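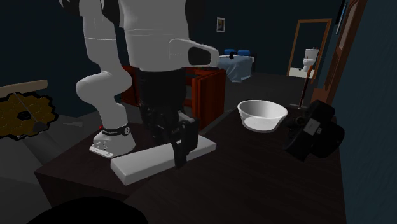 Could the planning work be split off from the grasping work, and would that get you a usable release sooner? That question came back from Plullmont after my last report, and it's a fair one, so I'll start there.

Short answer: yes, and I've mostly done it. Umby used to be one big program that looked at the scene, picked a grasp, planned the arm motion and drove the gripper, all in one loop. If any piece got stuck, the whole thing sat there. Now the planner is its own process with its own tests, and you can run it against a saved scene without starting anything else. I can't tell you how much nicer my mornings are!

The grasp picker is still tangled up with perception, though. It wants a full object pose, and with long flat things like bars and blocks the pose estimate likes to flip end for end. To the grasp picker that's a brand new object, so it throws away a perfectly good plan and starts over. I spent most of May chasing this (I blamed the planner for way too long, sorry to the planner). The fix is to tell Umby which shapes look the same when you turn them around. It's in, it's ugly, and it works on bars. Bowls were already fine, they're round and they don't care which way they're facing.

Numbers, which I know you want. We ran 982 simulated pick attempts in the Estau rooms, all with the single arm. The Estau rooms are the cluttered bedroom sort, with furniture close to the arm and objects sitting near the edges of things, so they're a lot meaner than the bare table we used in the first phase. Planning time is now capped at 3 seconds per attempt. Before the split, it could run up to 50 on a bad scene, and I had a habit of going to get coffee.

What's left in the failure pile is mostly wrist trouble. The planner finds a nice path to the object and then the last little bit of the descent asks the wrist to swing almost all the way round, and the joint limit check (correctly) says no. 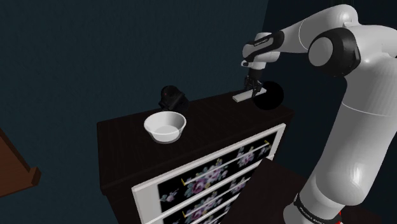
I've started scoring grasps by how much wrist travel is left over at the end, so the planner prefers approaches where it still has room to move. Early runs look good, but I only have it working for top-down grasps and I don't want to quote a number until the side grasps are in too.

Dark objects are the other headache. Anything black on a dark surface comes out of segmentation as a blob with a wobbly outline, and sometimes it gets glued to whatever is next to it. My stopgap is to treat the merged blob as one obstacle and plan around it. Safe, but it means Umby refuses some picks a person would think are easy. I'd like to put real time into that in the next phase.

On tooling: the replay viewer is done. You load a log, scrub to the moment things went wrong, and see what the planner believed at that point next to the rendered view. It has already saved me days. The log format did change again, so anything recorded before the split needs the converter script. It's in the tools folder, and yes, I finally wrote a readme for it.

Harju, our gripper controller, is behind. The force limits are coded but I haven't tuned them, and the simulator's contact model is bouncy enough that I don't trust tuning there alone. I'm asking to move that milestone back by 4 weeks. It doesn't change the total budget, I'd just swap it with the segmentation work, which doesn't depend on it.

Next up is side grasps, then the wrist scoring for real, then a tagged release of the planner on its own. If you'd rather have the release first with top-down grasps only, tell me soon and I'll flip the order.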